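Why does a bowl hold soup?

1,253 shares | 4 comments

Easy. It has sides! Soup is a liquid, and liquids spread out flat unless something stops them. Pour soup on a plate and it runs. Pour it in a bowl, it stays put. 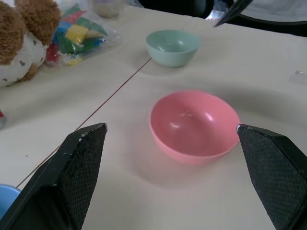
Who made the first ones?

People long, long ago. Clay, mostly. They shaped it by hand, then baked it in a fire untill it went hard. No fire, no bowl. Just mud agian when it rained.

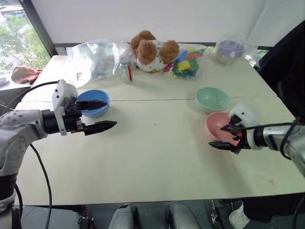 A blue bowl.

Why round? No corners, so your spoon gets everything. Easy to wash too. And a potter's wheel spins, so round is what you get.
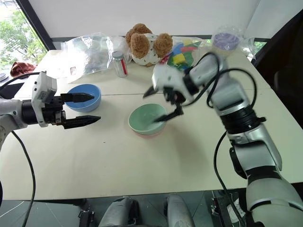 Wood works as well. So does half a coconut shell. Go look in your kitchen and find the deepest one.

By Lihua Peng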